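Two-arm cell drifts after gripper swap -- worth re-teaching?

Forum: Cells, Fixtures and Upkeep
14 replies

varb_tech
We run a two-arm sorting cell at Varbridge, black arms, parallel grippers, one either side of a white table. I swapped the fingers on the left one in March and it has closed short of the mark ever since. Ondard's setup sheet says to run the zero routine and carry on. I've run it and I'm not convinced it does anything. Test piece is a ball of brown paper, gripper parks over the blue tray. 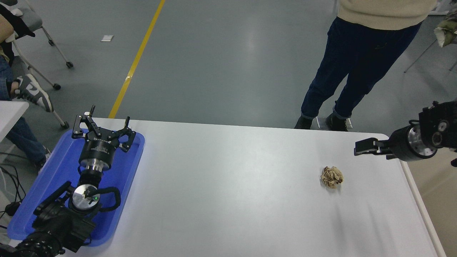
Reading time: 1 min

Left gripper is the one in the tray with its fingers open. The right one is closed and pointing at the paper, and I haven't touched it since it was fitted.

millrace
Did you torque the flange bolts again after the swap? Zeroing won't fix a wrist that sits crooked.

varb_tech
Yes, twice. Same result.

oldpendant
Paper is a terrible test piece. It squashes differently every time, so how do you know it's the gripper that moved? Use a turned block of known width before you blame anybody's routine.

sarn_lines
Disagree. We have the same layout at Sarnutex and paper is what ours has to pick, so paper is what we check with. A block tells you the gripper can hold a block.

oldpendant
It tells you where the fingers stop. Get that first, then play with paper.

millrace
Is the tray fixed down? If you park in a loose tray and somebody knocks it, you'll be chasing that for weeks.

varb_tech
Not fixed. Fair point, though the park position isn't where it goes wrong.

agca_user
The Ağca notes say to re-teach after 1000 cycles on new fingers. I've never seen them say why 1000. Ours was fine at 3083 and a mate's was out at 519, so I'd treat that number as decoration.

sarn_lines
Or yours was out and you hadn't measured it.

agca_user
Measured every shift, thanks.

varb_tech
Borrowed a block from the toolroom. Left side stops short on that as well -- same direction, every go. Re-teaching it tonight and leaving the zero routine out of it.

oldpendant
Write down the old values before you do.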